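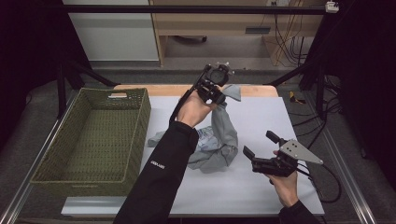 Workshop Notebook > Traction Batteries > Pallet Truck 2

Battery capacity check, Varma pallet truck, July

The truck was returned to the Tremdale workshop with a report of short running time on the afternoon shift. The battery was charged overnight on the Sukero charger and left to rest until 7:30 a.m. before any reading was taken.

Electrolyte levels were low in two cells. Both were topped up with distilled water after charging, in accordance with the workshop procedure. Terminals were cleaned and retightened. One cable lug showed heat marks and has been replaced from stock.

The discharge test ended at 83 percent of rated capacity. The limit for return to full-shift duty is 70 percent, and the battery is therefore accepted. The short running time is not explained by this result. Drag on the drive wheel brake is suspected, as the truck required noticeable effort to push with the brake released.

Brake clearance to be measured before the truck is released. The hour meter reading was not legible and is to be obtained from the Trurkholm depot sheet. Colleagues are asked not to equalize this battery again until the next scheduled check.

Charger lead: outer sleeve worn near the plug. Replacement requested.

Last updated: July, 4:15 p.m.

Recent entries
Stacker mast chain, lubrication
Scissor lift table, slow lowering
Charger bay ventilation check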